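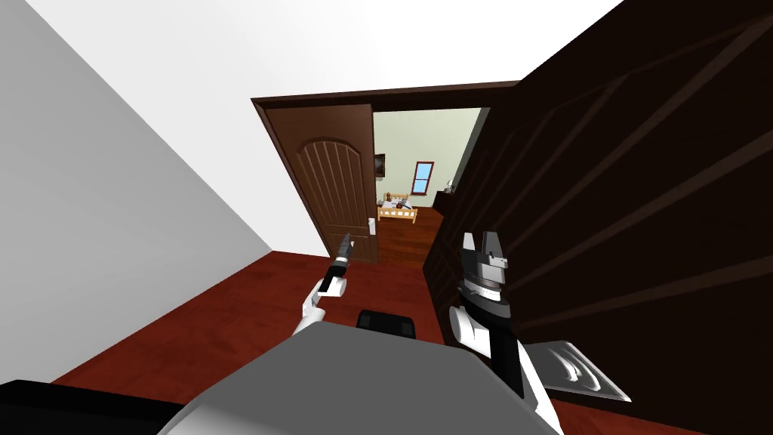

Driving the Levby house by hand
Huldale Remote Work Gallery
Posted Oct 18, 2026 by Jadwiga Kwiatkowski

Levby, bedroom door. Left gripper closed, right gripper open, bedroom straight ahead. The house is simulated and so is the robot.

I went into this with low expectations and came out with slightly better ones. The idea behind teaching by demonstration is easy to like. A person takes over the arms from a distance, does the job a number of times, and a program studies the recordings until it can do the job alone. The brochures make it sound like showing your nephew how to tie his shoes. I have shown a nephew how to tie his shoes, and he needed far fewer than 4000 tries.

That is the number of recordings Kratochvíl asked for on the Levby tasks. I drove for 10 sessions and my contribution to the total was modest.

The task
Start in front of the bedroom doorway, get through it, go to the dresser, stop. On paper it takes one line. What you get as a driver is a view from over the robot's own chest, looking down and forward, with the gray torso taking up a good part of your screen. The bedroom is small and far off, past everything you might hit. There is a window with a red frame in the green wall at the back, and I steered by that more than by anything in the instructions.

The door
Brown, arched upper panel, silver lever handle. It opens toward you, so even a door that is already open has to be dealt with. My early runs treated it as scenery. Then I caught it with the left wrist on the way past, and the run was thrown out, as it should have been. A tidy recording of a robot clipping a door is still a lesson in clipping doors.

I asked whether failed runs were kept anywhere. They are, in a separate folder, and I have yet to meet anyone who opens it. I would.

The left arm
With the gripper closed it comes down to a thin black point with a white band near the end. I drove with it shut most of the time because it was one less thing to think about. A program watching me will learn that closed is correct. Is it? I have no idea, and I was the teacher.

The right arm
Two gray fingers, held apart. Up close it looks much bigger than the left one, and I overcorrected for it constantly. The large dark panel on that side did not help - from the driving view it fills half of what you see, and the fingers show up gray against very dark brown. Judging the gap by eye was guesswork for me. Other drivers said they got used to it. Getting used to it means each of us found a private trick, and I doubt the tricks agree with one another.

The controls
We used the Jimetti hand controllers, 2 of them, one per arm. Buttons under the thumbs move the base. They are comfortable for the first half hour. There is no push back when you touch something, so you find out about contact by looking, and by then it has happened. I was told that the next version will address this in January. I was also told which January, but I have heard that before.

What the charts say
Success on the doorway task went up after 4 rounds of training. I saw the charts and I believe them as far as they go. They cover this house, with this door and this bedroom behind it. I asked what happens if the handle is on the other side, and the answer was that more demonstrations would be collected. Fine. How many more? And for a real door with a sticky hinge and a coat hanging off it?

The floor is another thing I would like tested. In Levby the same reddish wood runs straight from one room into the other. My own apartment has a raised strip at every doorway that has defeated a vacuum cleaner and two guests.

What I would change
Give drivers a second view from the side. Write down how each person was told to hold the arms, and keep that note with the recordings. Let somebody from outside pick the test doors. And stop calling a run "natural" when the person making it has her tongue between her teeth and hasn't blinked since the hallway.

I have signed up for the kitchen tasks all the same. If you drove Levby and your notes on the right arm differ from mine, send them over and I will add them to this page.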